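This site uses cookies to remember your settings. By continuing to browse you agree to our use of cookies. Accept | More information

Print this page | E-mail this page

Andholm High School Robotics Club Will Take Its Robot Arm "Nosterine" to the Tondden Student Challenge

ANDHOLM, January 20, 2019 – The Andholm High School Robotics Club is very happy to announce that it has been accepted into the Tondden Student Challenge, which will be held in February, and that it will be going with a robot arm the students have been building, taking apart and building again since the start of the school year. The arm is called Nosterine, a name the students picked by vote at one of their first meetings and have defended ever since against anyone who would like to shorten it.

The club has entered competitions before, always with small wheeled robots that drive a course marked on the floor. An arm is something new for Andholm. The Challenge asks each team to have its machine find small objects on a plain table, pick them up and set them down inside a marked square, all without a person touching the controls once the round has begun. Each round lasts three minutes, which sounds generous until you have stood beside a robot arm that is making up its mind.

Six students are on the team this year, from all four grades, and for most of them it is their first time working on a robot of any kind. They meet after classes in the old drafting room on the second floor, where the light is soft and even and where the school has kindly let them leave the arm set up on its white table between meetings. Anyone who has had to pack away a half-finished project every afternoon will know what a gift that is!

Much of the fall went into the gripper, and we think it is fair to say that the gripper has taught the team more than any other part. The first fingers were too narrow, and whatever they picked up tended to swing around and drop. The present pair are wide and black and lean in slightly toward each other at the tips, and a small camera mounted behind them looks out over the tabletop through the gap. The students did the wiring themselves, with help from the physics department when a connector would not behave, and they are now deep in the part of the project they call "teaching the table." This means putting an object down in one place, letting the arm try for it, writing down the result, moving the object somewhere else and starting over.

It is slow work, and they have been wonderfully patient with it. The team's log book stood at 243 attempts when the club closed up for the winter break, each with a line or two in pencil saying where the object was, what the arm did and what the students thought they should change. Some of the entries are very short. One page is mostly about shadows – the arm's own shadow falls on the table as it comes down, and for a while the program kept treating the edge of it as something worth picking up. The fix was a change to the height at which the camera takes its first look, and it was found by two ninth graders who had only joined the club a few weeks earlier.

None of this would have been possible without a grant of $1,000 from Yalçınkaya, the machine shop on Mill Road, which has supported the club in smaller ways for years and which this time also opened its doors to the team for an afternoon so that they could see how a finger or a bracket is cut and finished properly. The money has gone to motors, cable, a spare camera and the entry fee. The club would like to thank everyone at the shop most sincerely, and also the parents who have done so much driving.

Before the team leaves for the Challenge, the drafting room will be open to families, neighbors and younger students who would like to see Nosterine at work and try setting out objects for it. The date will be posted on the school's events page as soon as the building schedule is settled. There is no charge, and no need to know a thing about robots. Students in seventh and eighth grade are especially welcome, as the club will be taking new members in the fall and would love to meet them early.

Results from the Challenge will be shared on this page when the team is home again.

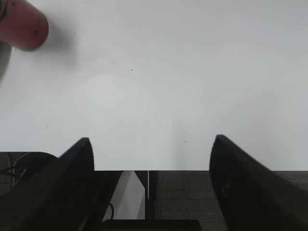

Obadia Mutiso
Faculty Advisor, Andholm High School Robotics Club

The Andholm High School Robotics Club is open to all students in grades nine through twelve and meets during the school year in the drafting room. Members of the press who would like to visit a practice session or talk with the team are asked to leave word at the school's main office.

Print this page | E-mail this page

Related items
Robotics Club Visits Yalçınkaya Machine Shop
Winter Concert Program Now Available
Drafting Room Gets New Shelving
Seventh and Eighth Grade Science Night: Call for Helpers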